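Four weeks with the Pavside two-arm kit

I finally have enough hours on the Pavside kit to write something useful about it. A few of you asked after my March post, and Gangadharan Shenoy has been after me for a parts list, which is at the bottom.

The kit comes from Khosravi in two boxes. You get a pair of small tabletop arms, the rail they mount on, two grippers, a power supply and a year of the Vundora software. The arms need to be assembled. The manual says 117 steps and I believe it. I did the first arm in an evening and the second one the next morning, and the second went much faster. One bag of screws was short. I emailed and got a replacement bag in the mail without any argument.

Cables are my first complaint. They run along the outside of the links and hang where they like. I lost most of a morning to a wrist fault that cleared up when I rerouted the cable on the right arm so it had more slack at the bend. Leave yourself more than you think you need. The clips in the box are too small to help much.

Setup in Vundora is fine. You pair each arm, run the homing routine, and then teach tasks by moving the arms by hand and recording. A recording can be up to 300 seconds long. You can join recordings together, but the joins are jerky and I mostly avoid them.

I wanted to try kitchen chores, so I have been working on cleaning trays and plates on an old wooden table. The job is to have one gripper hold a wiping tool against a tray while the other arm stays over on its own side with the plates.

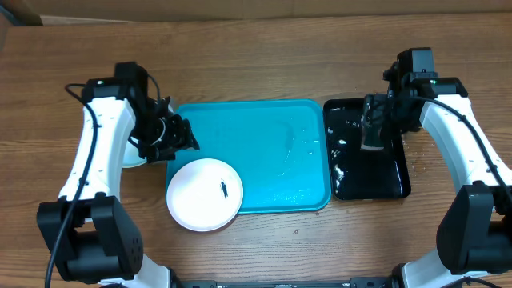

Pressure is the hard part. There is a grip force setting but nothing for how hard the arm pushes down, so you control it through height. If the tray sits a little lower than it did in the recording, the tool skims over it. If it sits higher, the arm pushes until the joint complains. Revathi Nadar told me to lower the speed before touching anything else, and that helped more than any other change I made. Corners are still poor. Flat areas come out all right if I let it make extra passes.

Water is the other thing to plan for. The grippers are not rated for it, and the manual says so on page 4. I use very little and keep the power supply on a different shelf.

I paid $436 for the kit on sale. At that price I am happy with it as something to learn on. I would not buy it to do dishes. After the first year Vundora is a subscription, and I have not decided if I will renew.

Parts I added: longer cable ties, a second emergency stop from Puvutance, rubber feet for the rail, and a spare set of gripper pads. The Puvutance switch needed an adapter plug.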